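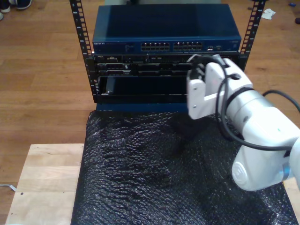 Talside 소형 랙 배선 기록

README
최종 수정: 2019년 2월 20일

소개

Talside 소형 랙 배선 기록은 책상 위에 두고 쓰는 개방형 소형 랙의 장비와 케이블에 대한 기록입니다. Vurkthorpe 작업실에서 케이블을 연결하거나 뺄 때마다 한 줄씩 적었고, 그것을 모아서 표로 정리하였습니다. 배선표를 처음 만드는 분, 또는 작은 랙의 포트 관리를 연습하고 싶은 분에게 도움이 되기를 바랍니다.

문서와 열 설명은 한국어로 썼습니다. 장비 이름과 포트 이름은 영어 표기를 그대로 둔 곳이 있습니다. 한국어는 저의 모국어가 아니므로 어색한 표현이 있으면 알려 주십시오.

랙 구성

랙은 검은색 세로 레일 두 개로 된 개방형입니다. 레일에는 네모난 장착 구멍이 줄지어 있고, 가장자리에 작은 숫자가 인쇄되어 있습니다. 기록에서 장비의 높이를 말할 때는 이 숫자를 쓰지 않고 "위", "아래"로만 구분합니다. 장비가 적어서 그것으로 충분하였습니다.

위: NETGEAR 네트워크 스위치, 짙은 파란색. 표에서는 SW로 적습니다. 이더넷 포트는 두 묶음으로 나뉘어 있고, 한 묶음 안에서 포트가 두 줄로 배치됩니다.

아래: 검은색 랙형 서버. 표에서는 SV로 적습니다. 전면에 드라이브 베이와 커넥터 포트가 있고, 그 밑에 넓게 열린 베이가 있습니다.

스위치의 정확한 모델명과 서버의 일련번호는 공개본에서 제외하였습니다.

파일

cables.csv: 케이블 목록. 151행이며, 한 행이 케이블 하나입니다. 창고 상자에 보관 중인 것도 포함합니다.

events.csv: 연결과 분리 기록. 956행이며, 한 행이 작업 하나입니다.

ports.csv: 포트 이름과 위치를 연결한 표.

notes.txt: 작업 중에 쓴 메모. 정리하지 않은 원문입니다.

모든 파일은 UTF-8이고, 구분 기호는 쉼표입니다. 첫 행은 열 이름입니다.

events.csv의 열

time: 작업 시각. 분 단위까지 적습니다.
cable_id: 케이블 번호. cables.csv의 번호와 같습니다.
port: 포트 이름. 예를 들면 SW-A-03은 스위치의 왼쪽 묶음 세 번째 포트입니다.
action: in은 꽂음, out은 뺌, check는 확인만 한 것입니다.
memo: 자유 기입. 비어 있는 칸이 많습니다.

포트 이름을 붙이는 방법

정면에서 보아 왼쪽 묶음을 A, 오른쪽 묶음을 B라고 합니다. 번호는 윗줄 왼쪽부터 세고, 윗줄이 끝나면 아랫줄 왼쪽으로 갑니다. 이 번호는 우리가 정한 것이므로 장비에 인쇄된 번호와 다를 수 있습니다. 묶음 B의 오른쪽에 따로 있는 작은 포트들은 X로 적습니다.

서버 쪽은 위치로 이름을 정했습니다. SV-L은 왼쪽, SV-M은 가운데, SV-R은 오른쪽입니다. 열린 베이에 모듈을 넣고 뺀 작업은 port 열에 SV-BAY로 적습니다.

기록 방법

1월에 30일 동안 기록하였습니다. 작업자는 케이블을 만지기 전에 번호표를 확인하고, 작업이 끝난 다음 종이 양식에 적었습니다. 종이 양식은 그날 저녁에 표로 옮겼습니다. 글씨를 읽을 수 없는 경우에는 memo에 "판독 불가"라고 쓰고, 추측해서 채우지 않았습니다.

케이블 번호표는 Bikex 라벨을 사용했습니다. 양쪽 끝에 같은 번호를 붙이되, 커넥터의 걸쇠를 덮지 않도록 손가락 한 마디쯤 띄웁니다. 처음에는 한쪽에만 붙였는데, 다른 쪽 끝을 찾느라고 시간이 많이 걸렸습니다.

알려진 문제

1. 서버 오른쪽 커넥터 부근의 기록은 다른 곳보다 오류가 많습니다. 커넥터 간격이 좁아서 옆 포트 이름으로 잘못 적은 행이 있었고, 찾은 것은 고쳤습니다.
2. 검은색 케이블끼리는 번호표가 떨어지면 구별하기 어렵습니다. 번호를 확인하지 못한 케이블은 cable_id가 UNK입니다.
3. 같은 시각에 out과 in이 함께 있으면 파일의 행 순서를 따르십시오.
4. 케이블 길이는 포장에 적힌 값입니다. 직접 재지 않았습니다.
5. X 포트의 번호는 1월 중순에 한 번 바꾸었습니다. 이전 번호는 ports.csv의 old_name 열에 남아 있습니다.

적합하지 않은 용도

장비의 성능이나 고장률을 비교하는 데에는 쓰지 마십시오. 통신 속도, 온도, 전력은 기록하지 않았습니다. 장비가 적은 랙 하나의 기록이므로 큰 전산실의 작업량을 추정하는 자료로도 알맞지 않습니다.

이용 조건과 문의

교육과 연구 목적으로 자유롭게 쓸 수 있습니다. 다시 배포할 때에는 "Talside 소형 랙 배선 기록"이라는 이름과 수정한 내용을 함께 적어 주십시오. 오류를 발견하시면 Salehi 저장소의 이슈 게시판에 파일 이름과 행 번호를 남겨 주시기 바랍니다. 고친 내용은 다음 판의 notes.txt 끝에 추가합니다.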